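Lata Stream Table for Earth Science Classrooms
Jerkex Educational Equipment - Landforms and Surface Processes

The Lata Stream Table is a tabletop unit for the study of erosion, transport and deposition. It is supplied to middle schools, high schools and introductory college courses in physical geology.
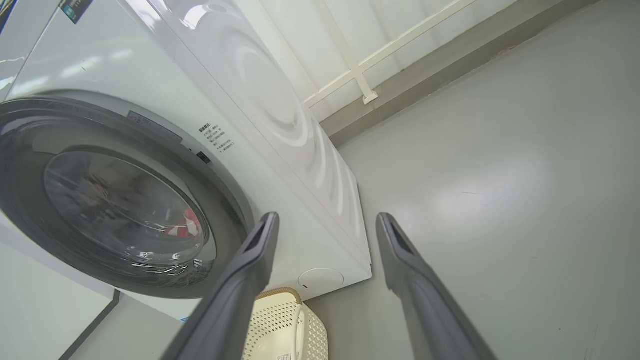 Water enters at the upper end of the tray through a spreader bar and leaves through an adjustable standpipe at the lower end. Between these two points, students can shape a valley, a coastal plain or a hillside and observe how running water changes it. A channel will normally begin to form within a few minutes. Meanders, braided reaches and small deltas follow when the slope and flow are kept steady.

Slope is set by a hand crank under the upper end. Raising the standpipe creates a lake or shallow sea, and lowering it during a run shows how a river cuts down when its base level falls. This second exercise is recommended for classes that have already covered river terraces.

What is supplied

The standard set contains the tray, the crank stand, the spreader bar, the standpipe, a recirculating pump with hose, a reservoir and one bag of Tuncer graded sediment. The sediment is a blend of three grain sizes, each in its own color, so that sorting by the current can be followed by eye. Coarse grains tend to remain in the channel bed, while the finest are carried to the delta front. A teacher's guide with reproducible worksheets is included.

Sediment should be rinsed before first use and drained after every session. It must not be emptied into a sink. Replacement bags are sold separately and may be mixed with older material of the same series.

Specifications

Tray length: 70 inches
Drain outlets: 2
Sediment grain sizes: 3
Catalog number: 392
Pump supply: standard household outlet, grounded

The pump must be connected to an outlet with ground fault protection. The tray should be filled only after it has been placed on its stand, and two adults are needed to lift it. Please measure the bench before ordering.

Optional items

The Joletti Groundwater Insert fits into the lower half of the tray and has a clear front wall, through which the water table can be seen to rise and fall. Dye is available for tracing flow paths - it is safe for classroom use but may stain clothing. A fitted cover is also offered for schools that store the table between terms.

Ordering and support

Orders are accepted from schools, districts and museums by purchase order. Orders for the fall term should be placed before the end of June. Units ordered later are shipped as stock allows, and delivery may extend into November.

The tray and stand are covered by a limited warranty against defects in material and workmanship. Pumps are covered separately - see the card packed with the unit. Requests for spare parts should state the catalog number and the series letter printed on the stand.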